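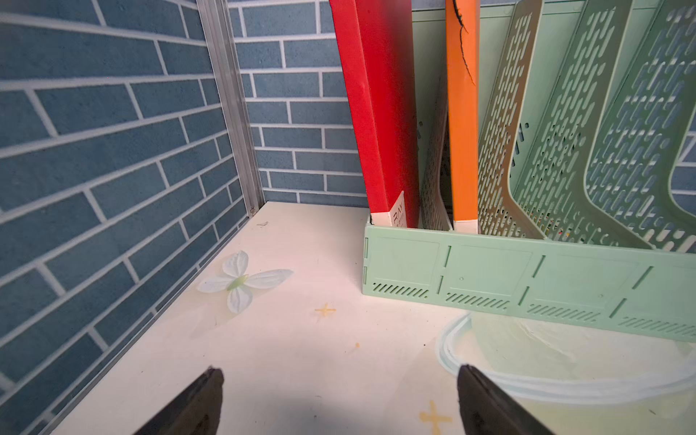
Le porte-revues vert pâle, contre le papier peint bleu.

Lectures de printemps : un juge, une ville et 688 pages

5 avril 2021

J'ai terminé dimanche soir « Les Quais de Stalard », de Tien-fu Mak, que j'avais commencé en septembre et abandonné deux fois. C'est un gros livre, 688 pages avec les notes, et les notes comptent. Il raconte comment un port de taille moyenne a été tenu pendant une trentaine d'années par quatre ou cinq hommes qui ne se montraient presque jamais ensemble, et comment un juge, Po-yen Cheung, a fini par s'asseoir à leur table sans que personne à l'époque y trouve à redire.

Je l'avais acheté pour un seul chapitre, celui sur le cinéma. Mak y soutient que le film « La Nuit des dockers », tourné à Stalard par Gintarė Laur, a été payé en partie par les gens qu'il met en scène. J'avais vu le film deux fois sans rien soupçonner. Je l'ai donc revu après lecture, le livre ouvert à côté, avec un crayon.

Ce que dit le livre

La première partie est la plus lente. On y suit la création de la société Onness, au départ une affaire de location de camions frigorifiques, qui rachète des entrepôts les uns après les autres. Mak a retrouvé 202 actes de vente et il les cite presque tous. J'ai sauté des pages, je les ai reprises ensuite, et je conseille de faire pareil. Le tableau de l'annexe 3 suffit pour comprendre qui achète à qui.

Le juge n'apparaît qu'à la fin de cette partie. Il est jeune, bien noté, plutôt à gauche, auteur d'articles sur la réforme des prisons que l'on citait dans les facultés. Mak ne le présente pas comme un homme acheté. Il montre des invitations, un prêt pour une maison de vacances à Kutadberg, une part de deux pour cent dans un hôtel, revendue trois ans plus tard avec un bénéfice correct. Aucune de ces pièces ne prouverait grand-chose devant un tribunal. Mises dans l'ordre chronologique, à côté de la liste des affaires qu'il a jugées, elles deviennent gênantes.

Le passage que j'ai relu le plus souvent est celui de l'audience sur la concession du quai nord. Cheung rend une décision de 60 pages, très savante, dont l'effet pratique est d'annuler la seule enquête sérieuse ouverte contre Onness. Mak la résume en deux paragraphes, sans adjectif. Il signale simplement que le greffier, Tin-yau Lau, a demandé sa mutation la semaine suivante. Lau est sans doute la personne la plus intéressante du livre. Il a gardé ses agendas, et tout le chapitre 9 est construit dessus.

J'ai plus de réserves sur la troisième partie. Mak s'appuie beaucoup sur un témoin désigné par une initiale, et quand ce témoin se trompe sur une date (page 594, l'incendie de l'entrepôt est placé un an trop tôt, alors que la chronologie du début donne la bonne année), on se demande ce qu'il faut faire du reste. L'éditeur, Sfeir, aurait pu corriger. Il y a aussi un index, mais les noms des sociétés n'y sont pas, ce qui est pénible dans un livre où il y en a des dizaines. J'ai fini par faire le mien sur des fiches.

Ce que dit le film

« La Nuit des dockers » est une comédie policière. Un propriétaire de restaurant, joué par un acteur que j'aime moyennement, croit que son associé a été tué et se met à fouiller. Il interroge les serveurs, un comptable, la veuve, puis un magistrat à la retraite qui élève des pigeons. Ce magistrat a une scène de six minutes. Il parle doucement, il offre du thé, il répond à côté. La première fois, j'avais trouvé la scène trop longue.

Après Mak, on l'écoute autrement. Plusieurs répliques sont reprises presque mot pour mot de la décision sur le quai nord, ou en tout cas des extraits que donne le livre. Laur les connaissait forcément. Reste à savoir si c'est une moquerie ou une politesse. Mak penche pour la politesse, puisque la production avait besoin des autorisations de tournage sur les quais et qu'elle les a obtenues en neuf jours. Je ne suis pas convaincu. Une réalisatrice qui veut faire plaisir à un juge ne lui met pas dans la bouche ses propres phrases devant un comptable ivre.

Il y a un autre détail que Mak ne relève pas. Dans la scène de la cuisine, vers la fin, le héros soulève les couvercles l'un après l'autre en énumérant les gens à qui il a parlé. Il saute le magistrat. J'ai vérifié en revenant en arrière – il nomme tout le monde, y compris le livreur, sauf lui. C'est peut-être une coupe au montage. Je préfère y voir un choix, mais je n'ai rien pour l'appuyer. 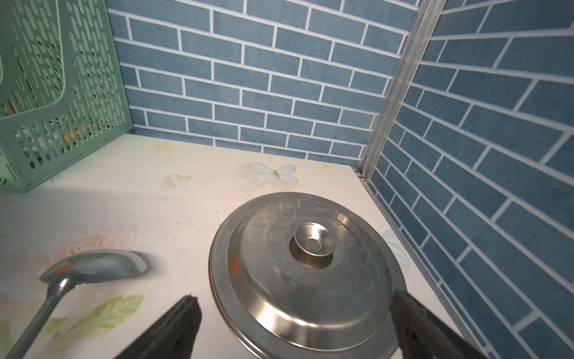 L'entretien de Ngan-ling Chu

Sur la question du montage, il existe une source, un long entretien que Ngan-ling Chu, la monteuse du film, a donné à une petite revue de cinéma. Je l'avais dans mes papiers depuis des années sans l'avoir lu jusqu'au bout. Elle y parle surtout du son, des mouettes qu'il fallait enlever, des journées de travail. Sur le financement, elle dit qu'elle était payée par virement, à l'heure, et qu'elle ne connaissait pas le nom inscrit sur les relevés. L'intervieweur n'insiste pas.

Elle raconte en revanche que la scène du magistrat durait onze minutes dans la première version et que Laur tenait à la garder entière. Les producteurs voulaient la supprimer. Elles ont coupé en deux, à peu près, et les pigeons sont restés. Si les producteurs étaient bien les hommes d'Onness, comme l'écrit Mak, leur demande va plutôt dans mon sens : ils n'avaient pas l'air de prendre la chose pour un hommage. Mak cite l'entretien dans sa bibliographie, mais pas ce passage.

Je lui ai écrit aux bons soins de l'éditeur pour lui poser la question. Pas de réponse pour l'instant, la lettre est partie il y a deux semaines.

Éditions et suite

Pour ceux qui voudraient le lire, il faut prendre l'édition brochée. La version de poche supprime les annexes, donc le tableau des ventes, et les photographies y sont regroupées au milieu dans une qualité médiocre. On trouve le broché d'occasion assez facilement. Le mien porte le tampon d'une bibliothèque et il lui manque la page de garde, ce qui ne gêne pas.

Le film est plus difficile à voir. Mon disque est une vieille édition avec des sous-titres approximatifs ; « concession » y devient « confession » pendant toute la scène du quai, et j'ai mis un moment à comprendre que ce n'était pas dans le dialogue.

Je commence cette semaine les souvenirs de Lau, parus à compte d'auteur, beaucoup plus minces. Il y consacre un chapitre à sa mutation et un autre à la pêche au lancer. J'en reparlerai quand j'aurai lu au moins le premier.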